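The Long Way Through a Short Novel

I read Prostthorpe in one sitting the first time, all 355 pages of it, and I missed almost everything. The second time took me most of February, a chapter or so each night, and oh, what a difference!

Lesia Lytvynenko's novel follows two sisters who inherit a ferry landing and can't agree on what to do with it. On my fast read, I thought the older one, Skarnell, was simply cold. Reading slowly, I caught the little kindnesses she tucks into the middle of arguments (the lamp she leaves lit on page 15 comes back near the end, and I gasped out loud on the bus).

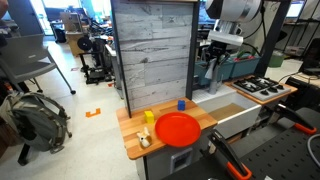
A yellow cube, a blue cube and a red-orange plate on a toy kitchen counter.

Lytvynenko is wonderful with rooms. Her kitchens are where people finally say the thing they came to say, usually while looking for a spoon. I copied out two of those talks by hand, just to see how she does it, and I still don't quite know.

My book group is split, which made for a terrific Monday night. Half of us wanted more of De Haan, the ferryman with the terrible jokes, and the other half felt he'd had plenty. I'm firmly in the first camp. Next we're starting her earlier book, Kustano, and I've already made myself a promise: one chapter a night, no peeking.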